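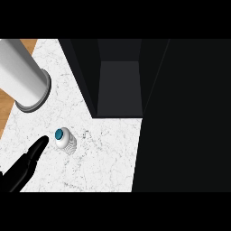 Urmila Bisht

4. Comparing the two controllers

4.1 What was compared

We ran two controllers, Gulent and Plevmont, on the same two-armed robot in the Elaseck simulator. Gulent takes the overhead view and the joint readings and puts out joint targets for both arms at once. Plevmont takes the same inputs but plans for the gripper tips first and leaves the joints to a separate solver. Both were used as we received them, with no tuning on our part beyond matching the control rate. Each controller was given 18 episodes on the countertop task from the Hauksdóttir set, in which a small capped container has to be picked up from a marble surface and set down again at a marked pose. Start poses were shared, so every Gulent episode has a Plevmont twin.

The report circulated with Plevmont claims a clear advantage on this task. We set out to reproduce that claim and did not fully manage it. Plevmont did finish more episodes than Gulent under the original scoring. Whether this says much about the controllers is the question for the rest of this section, and our answer is mostly no.

4.2 Trouble with the score

The Hauksdóttir score counts an episode as a success if the container is within tolerance of the goal pose at the final time step. It doesn't ask how the container got there. When Nisha Malhotra and Bhupendra Upadhyay went back over the recordings, they found Plevmont episodes in which the container was never lifted. It was nudged along the counter by the outside of a finger until it came inside the tolerance, and the clock ran out. A person watching would not call this a pick. The score does.

We therefore added a second condition: at some point in the episode the container must be clear of the counter with contact on both fingers. Under this rule the gap between the controllers shrinks to a size we would not want to defend. Gulent loses very little, as it hardly ever pushes. Plevmont loses the episodes that made it look better in the first place. We don't take this as proof that Gulent is the stronger controller. It was slower to commit, and in several of its failures the gripper simply stopped short of the container and stayed there, which is a poor sort of caution to reward.

There is also the matter of friction. Contact between a smooth finger and a smooth stone surface is one of the things simulators handle worst, and the default values in Elaseck make pushing easy. Trilok Lodhi reran the pushed episodes with higher friction between container and counter, and most of them stopped counting as successes under either rule. A result that moves this much with one setting should be reported along with the setting. The original report gives none.

4.3 What the overhead camera can and can't see

Both controllers depend on a single view from above. The view is good when the arms stay near the borders of the counter. When one of them reaches across the middle, a good deal of marble disappears behind it (Figure 2). Anything lying under the arm is then missing from the input, and a controller without memory has no way to tell a hidden container from an absent one.
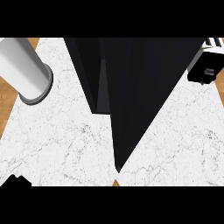
Figure 2. Overhead view in the simulator. The first arm spans the middle of the counter, with the second arm's gripper at upper right.

This ought to hurt both controllers equally, and in our runs it did not. Gulent keeps a short history of past inputs and tends to carry on toward the last place where it had the container in view. Plevmont works from the current input only. With the container hidden, it sometimes sent its free gripper off to another part of the counter altogether. We first read this as a search behavior, and Savita Sachdeva argued for that reading at some length. The joint logs don't support it. The motion is the same whether the hidden container is near or far, and it looks to us like a drift toward the average pose in the training data.

White parts on a pale counter are a second difficulty. The container is white apart from its teal cap, and the stone is nearly as bright. We suspected that both controllers were in effect following the cap. To check, we recolored the cap white and repeated two of the start poses for each controller. Both got worse. Two start poses are too few for a firm statement, and we make none, but anyone planning to use this task as a test of shape perception should try the same change before trusting the numbers. A cap in a strong color is a very convenient landmark, and few kitchens are stocked for the benefit of a vision model.

A natural response is to add a camera at each wrist. We tried this for Gulent only, as the Plevmont release doesn't accept extra views without retraining. Hidden-container failures became less common. Failures of timing, where the fingers closed before they were around the container, did not change in any way we could measure. It would be easy to publish the first finding and leave out the second. We would also point out that adding cameras to one side of a comparison ends the comparison, so these runs are kept out of the main counts.

4.4 How far the result goes

Everything here was done in simulation, with one counter, one container and one robot model. The gripper geometry was the same throughout, so we can say nothing on whether a wider or softer finger would have changed the order of the two controllers. We think it might. Many of the failures under our stricter rule came down to a finger touching the side of the container before closing, and a different finger shape would meet that container differently.

Nor do we know how either controller behaves on hardware. The Plevmont report includes a short passage on transfer to a physical arm, without episode counts — it says only that performance was comparable. Comparable to what is left open. We asked for the recordings in December and have not received them.

On the evidence we have, the difference between Gulent and Plevmont on this task is smaller than the difference between two reasonable ways of scoring it. We would ask that later work using the Hauksdóttir set state the contact settings, publish the recordings next to the counts, and report pushed and lifted episodes separately. The recordings for both controllers, with the friction reruns and the white-cap runs, are listed in Appendix B under the same episode numbers used here.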